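Notes from the ward: who gets the Radlow nomination?

I promised last month that I'd stick to potholes for a while, and I lasted all of three weeks. The fight for the party's council nomination in Radlow has gotten too good to ignore, so grab a coffee, because this one has a lot of moving pieces.

For those of you who moved here after the last round, Radlow is the seat that takes in the old mill blocks, both sides of the canal and the new apartments out toward Bresemden. Our party has held it for as long as I've been voting. That means the primary in March is the election, more or less, and whoever gets through it can start picking out office furniture.

There are two camps. The first is what everybody calls the Sivwood group, after the neighborhood where most of them live and hold their meetings. They've run the local party for years, they know every doorbell, and they can put 90 people in a room on a rainy night. The second is newer, mostly renters from the Bresemden end, and they're tired of hearing that it isn't their turn yet. (I've heard it said to their faces, by the way. It went over about as well as you'd guess.)

What set everything off was the rule change. Until this winter, you needed 32 signatures from registered members in the ward to get on the primary ballot. Now you need 600 from registered voters of any kind, collected in six weeks. The Sivwood people say it opens up the process, and on paper I can see it. But think about who has the clipboards and the folks willing to stand outside the grocery store in February! 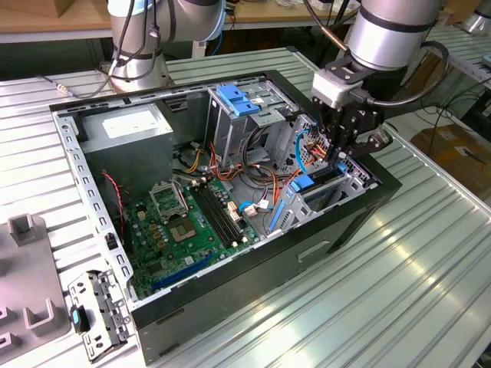

The local party's rulebook is a strange document, and I say that as a person who has read it twice. It was written in pieces by different people who didn't much like each other, and it has never had a proper cleanup. I'd love to see the whole thing opened up the way you'd open a desktop computer, flat on a table with the side panel off and the insides facing up, so that regular members could see what connects to what. Instead we get a one-page summary the night of the vote and five minutes for comments. I asked at the January meeting for the full text to be posted ahead of time and was told it would be "looked into," and I'm still waiting.

Anyway, the signatures. The clock started on the first of the month and both camps were out that same evening. I got stopped four times between the bus and my front door, twice by the same very cold young woman. I signed for both sides, which you're allowed to do, and I'd encourage you to do it too. Signing a petition only says you want the name on the ballot, and I'd like a real choice when I get in there.

The Bresemden camp had a rough start. Their first batch of sheets was missing the line for the signer's street address, and they had to toss the lot and go back to every door. I felt for them. The Sivwood group had the new form printed and stapled before most of us knew there was a new form, and you can make of that what you like.

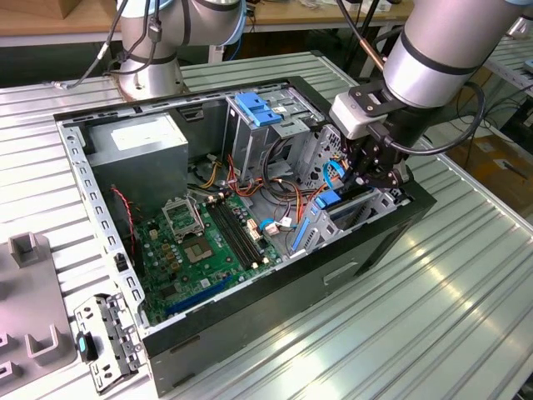
One longtime subscriber wrote in to tell me I'm being unfair to Sivwood. The form was on the county website for anyone who bothered to look, the message said, and a campaign that can't copy an address line onto a sheet of paper probably shouldn't be handling a city budget. The same reader pointed out that the old number was so low that joke candidates got on the ballot twice.

Okay, fair enough on the joke candidates. I had blocked those out. And I do think a bar of 32 was too low for a ward our size. My complaint is with the timing. If you want to change how people get on a ballot, do it in the summer after an election, when it can't be aimed at anyone in particular. Doing it in the middle of winter with one challenger already knocking on doors looks bad, even if everyone's intentions were pure as snow.

Now for the money part, which I find more interesting than the petitions. The Sivwood side has had the endorsement of the downtown merchants sewn up for ages, or that was the assumption. Then the Amano building went up for sale. If you've walked past it lately you know it's that big empty block by the canal bridge, and the question of what goes in there has split the merchants right down the middle. Half want parking. The other half want apartments with shops at street level, and that's the Bresemden platform nearly word for word. So there was no endorsement at the merchants' breakfast, just a lot of polite eating - and I'm told the eggs were good.

I think this matters a lot more than the signature count. A camp that has always been able to say "everybody is with us" suddenly can't say it, and people who have been keeping their heads down are starting to look around. I've had two conversations this month with precinct captains who would never have talked to me a year ago. Neither one is ready to jump. Both wanted to know what I was hearing, and that's how it begins. 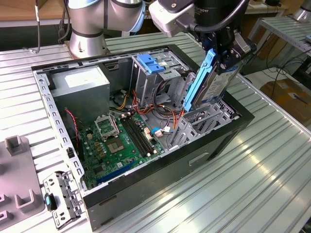 Not so fast, came the answer from a neighbor who read my draft over the weekend. Precinct captains grumble every single cycle, and then they go home and do what they've always done, so I shouldn't mistake a bad mood for a movement. The merchants will come around too, according to this neighbor, as soon as somebody promises them half a parking lot.

That could well be right, and I've been wrong about Radlow before (some of you enjoy reminding me). I still say it's closer than it has been in a long time. If the challengers turn in clean sheets and get on the ballot, there'll have to be at least one debate, and the incumbents haven't had to debate anyone in ages. I want to hear both sides explain what they'd do about the Amano site without using the word "vibrant."

A few housekeeping things. Petitions are due at the party office by 6 p.m. on the last day of the window, and late means late. You can check your registration at the county desk or at the Sivwood library branch, which has extended its evening hours through March. If a petitioner tells you that you can only sign one sheet, that's wrong, and please let me know where it happened.

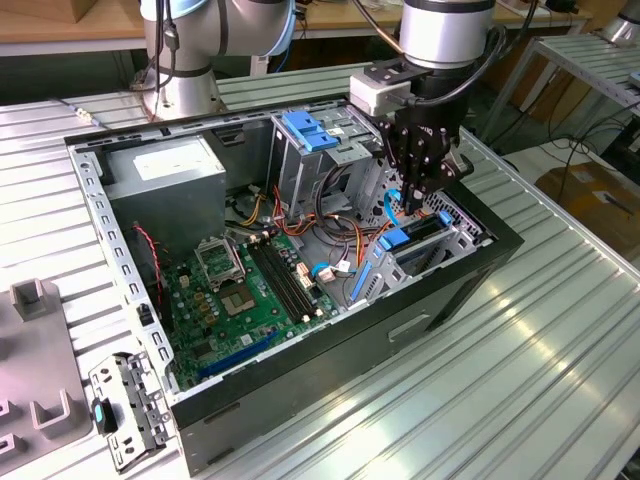 Desktop tower with the side panel off, CPU socket empty.

Next month I'll have the signature totals, along with whatever I can find out about the debate. And yes, the potholes on Canal Street. I haven't forgotten them, and my front tires won't let me.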